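19th January

Back late, feet soaked, writing this on the bed with my coat still on. Want to get it down before it goes. Lab session four of the picking project and the first one where I felt like I knew what I was doing for more than ten minutes together.

Bus was full so walked. Got in at twenty past, Gobnait already there of course, laptop open, biscuit in mouth, pointing at the clock. She'd got the bin out and done the tape. I said sorry, she said get the box of bits. So I got the box of bits.

The task for this term, for when I read this back in a year and have forgotten: mixed objects in a metal bin, arm has to get them out one at a time with nobody touching anything. Score is how many clean picks out of 100 tries. Velimir Kos runs the module and marks it, and he marks the log book as well as the score, which Golob's lot forgot last year and lost a whole grade over. So I am keeping the log book. My handwriting though. G says it looks like a spider died.

Our team is called Munutance. Do not ask. It was a typo on the sign-up form and V. Kos read it out loud in December in front of everyone, very seriously, and so that's us now. The other team on our arm is Hadell, they have the mornings. They left the speed turned right down again and we lost a good quarter of an hour wondering why everything was crawling. Left them a note. Polite one. Gobnait wanted to write a different note.

Anyway. Objects. The baseball is the easy one, everybody loves the baseball, the suction gets it nearly every time as long as you don't land on the stitching. Land on the stitching and it hisses at you and you get nothing. I moved the approach point up a bit towards the top of the ball and it was better, 19 goes and only two misses, wrote that down straight away.

Yellow block is a pig. All bumps. The cup can't seal on bumps, obvious when you think about it, took us two sessions to think about it. Gobnait's idea is go for the smooth side but then it has to be lying the right way up, and it never is, it likes to lean on things. Mine is to nudge it flat first and then pick. We argued about this for ages. Velimir came past and listened with his arms folded and said "so try both" and went off to get his tea. So now we have to try both.

The blue brick thing with the square holes is worse if anything. Did manage it once, from the side, and we both shouted so loud that someone came in from the corridor. Then couldn't do it again. Classic.

The little motorbike. I have a soft spot for it. It's so small the camera loses it when it's up by the wall, thinks it's part of the floor, the floor being all scratched and dark in patches. I've got to redo the threshold. Tried 200, far too high, it ignored everything except the ball. Will try something lower next time, should of written down what we started on. (First thing I'm meant to write down!! Log book!!)

Also the cable. Every time the wrist goes right round I get nervous about the big yellow one, I stand there with my thumb over the stop like an idiot. Velimir says it has plenty of slack and to stop flinching. I flinched. He also said to check the clamp every time before we run, which I'd forgotten, and to put the pendants down on the floor flat and not balance them on stuff. That was aimed at me I think.

Timing: one full cycle is still around 12 seconds which is slow. Most of that is the arm going home between picks. G thinks we can have it wait over the bin and skip going home, saves loads. She's going to write that bit, I'm doing the threshold and the block nudge. Good split. I'd rather have hers.

Ate chips on the way back, 700 calories according to the sign in the window, who puts that on a sign. Roma rang while I was eating them and I tried to explain suction cups to her with my mouth full. She said it sounded like hoovering. Fair enough. She's coming up in a fortnight and wants to see it, have to ask if visitors are allowed in, there's a form probably. There's always a form.

Things to do before next time:
threshold
ask V about spare cups, the small one looks tired to me
nudge code, at least the first half
write up todays picks neatly, in pen
find my other glove

Mum's letter still not answered. Tomorrow. Also need to wash something as I've nothing to wear that isn't this jumper, and this jumper has biscuit on it, not even my biscuit.

Printed one from this afternoon on the lab printer, colours have come out alright for once. Sticking it in under this before I lose it like the last one. Then bed, really bed, it's gone midnight and the radiator's making that noise again. 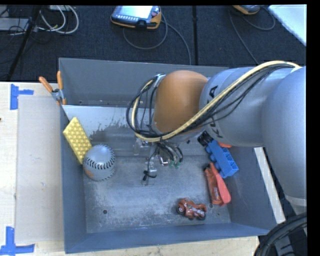

Our bin and the KUKA. Ball on the left, blue brick thing on the right, my motorbike down at the front.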